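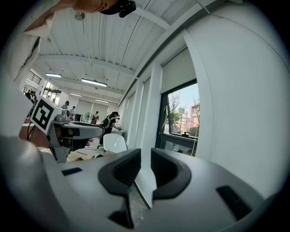
Gray gripper with ribbed black finger pads, and a second gripper at left.

Senate Bill 101: Your Questions
Fudico Statehouse Desk

What is Senate Bill 101?
It's the bill supporters call the Istileck Conscience Act. It would let doctors, nurses and pharmacists refuse to take part in a treatment they object to on moral or religious grounds. The text runs 6 pages, and most of the trouble is on page 2.

Don't medical workers have that right already?
In part. Many hospitals here let staff opt out in writing. Sponsors say those policies are ignored, but when we asked for cases, we got 5, and two of them were the same complaint filed twice. That doesn't prove the problem is made up. It does make "widespread" a stretch.

What would change at the pharmacy counter?
A pharmacist could decline to fill a prescription and would have to "make a timely effort" to refer the customer elsewhere. Timely isn't defined. In Urnari, where the only drugstore closes at 6 p.m., that matters.

What about emergencies?
Sponsors say emergencies are exempt. The bill says "immediate danger of death," and plenty of things that send people to the ER fall short of that. We asked for a broader reading in writing and haven't received one.

Do the hospitals support it?
Bratu Health, which runs the hospital in Urnari, says it "welcomes the conversation." Read that however you like. Its lobbyist signed in as neutral at the June hearing and didn't testify.

Opponents say patients will be turned away all over the state. Is that true?
They don't know that either. The flyer going around gives a figure with no source, and we won't repeat it until someone shows us the math.

Can an employer fire a worker who refuses?
Not for the refusal itself. The worker could sue. The bill is silent on who covers the shift.

When would it take effect?
If the governor signs it, in January. The House still has to vote, and the last version died there without a floor debate.

Where can I read the bill?
Ask the Senate clerk for the amended text. The copy on the sponsor's campaign page is the old one.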